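About > Who We Are

Parties Marquees Tables & Chairs Hog Roasts Contact

Search our suppliers Go

Hello and welcome to Plarnora! We are a small, friendly directory of people who hire things out for parties, and we've been helping families, schools and village halls find what they need ever since Bok-nam Oh spent a whole wet March ringing round for a marquee for her sister's wedding and thought there must be an easier way of going about it.

She began with a list of 100 names, kept in a notebook and handed out to anyone who asked. These days we have 2712 listings, from candyfloss carts to dance floors, and Arsalan Qureshi still rings every new supplier himself for a good long chat before they go on the site (he does love a chat). Obsa Yilma looks after the towns around Grudus and Galline, and Ok-hee Jin answers most of your emails - usually the same day, though do bear with her in wedding season.

It costs nothing to search, and you book directly with the supplier, so the price they give you is the price you pay. 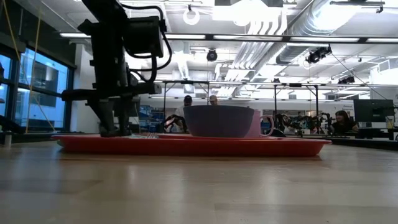
A long red-orange tray on a light wooden table.

If you hire out party equipment yourself we would love to hear from you, however small you are. Give Bit-na Cha a ring at our Gumede office and she'll talk you through adding your page.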